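Novness Flokudum Tour Hoodie, Black

Official merchandise from the Fudumov album campaign
Item 2787 – Sizes S to XXL – $80

The Flokudum tour ran 47 nights, and this is the hoodie that went with it. If you were at one of the shows, you probably stood in line for one, reached the front, and were offered a size small or a key ring. We have the other sizes now.
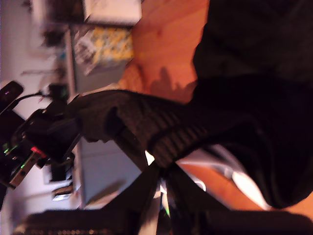
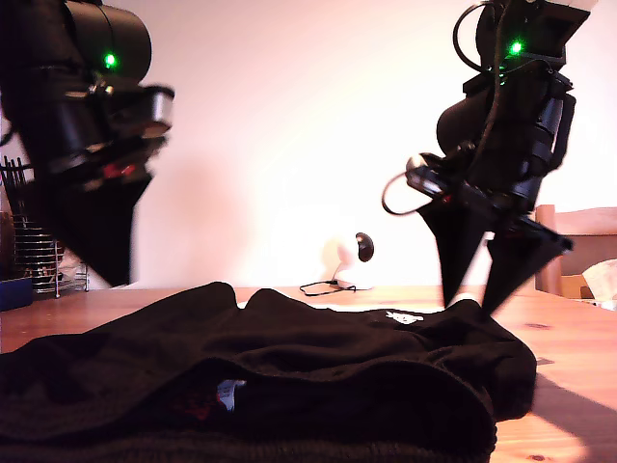 Novness recorded Fudumov in a rented farmhouse with bad heating, and the hoodie was designed by the band in the same spirit. It is heavy. It has a deep hood, a front pocket that will hold a paperback or a modest sandwich, and the album title across the back in black ink on black cotton. The band considers this lettering subtle. Our returns department has other words for it, so please read this before writing to tell us the print is missing: tilt it toward a lamp.

The tour dates are listed inside the hem, all 47 of them, including the night in Jatoi when the power went out during the second song and the drummer carried on alone for the better part of an hour. Opinions on that night remain divided. The live recording is sold separately and we have had very few complaints, mostly from bass players.

Details
Heavyweight brushed cotton
Black, also available in black
Black-on-black back print
Tour dates printed inside hem
Runs large – if you are between sizes, go down
Wash cold, inside out, away from anything white you are fond of

Bundle
Add the Fudumov double LP at checkout and shipping is free. The LP comes in a gatefold sleeve with the full lyrics, which should settle some arguments about the chorus of "Jatoi" and start a few more.

Availability
This is a single run of 2,962 and there won't be a second. Orders placed before the end of November 2021 ship in time for the holidays. Later orders ship when they ship.

Returns accepted within 30 days, unworn, with tags. Hoodies that smell of a concert will be considered worn.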